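Budget für das zweite Halbjahr

19. März 2026

Seit Dezember schiebe ich die Liste vor mir her, jetzt muss sie raus. Beantragt ist bisher nur ein Posten: Ersatzfinger und Kabel für den Humanoiden, zusammen 2.262 Euro laut Angebot von Vermeulen. Der Versand aus Vurkumstead kommt mit 59 Euro dazu.

Teurer wird die Frage, wie wir die Leitungen führen. Im Moment kommen die Kabel von oben an die Schultern, ein weiteres hängt an der Hüfte und liegt in einem Bogen auf dem Parkett. Für Aufgaben am Schreibtisch und an den Schranktüren darunter reicht das. Für längere Wege will ich eine Deckenschiene einplanen.

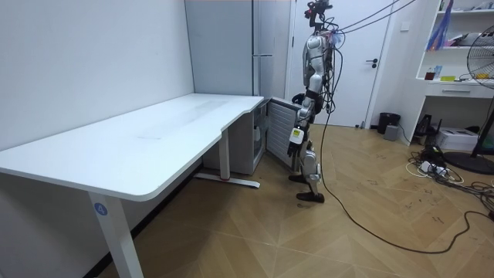
Lohnt sich ein zweiter Greifer auf Vorrat?
Bei vier Wochen Lieferzeit ja, denn ein Ausfall kostet uns mehr Arbeitszeit, als der Greifer im Regal an Geld bindet.

Murdo Paterson hat für die Schiene zwei Anbieter angefragt, Uson und Jevbridge. Uson liefert nur die Schiene, Jevbridge auch die Montage - dafür müsste der Raum zwei Tage frei bleiben. Preise habe ich noch von keinem der beiden. Ich trage vorerst einen Platzhalter ein und korrigiere ihn, sobald die Angebote da sind.

Akkus stehen dieses Jahr nicht auf der Liste. Wartungsvertrag ebenfalls nicht, den alten lasse ich auslaufen.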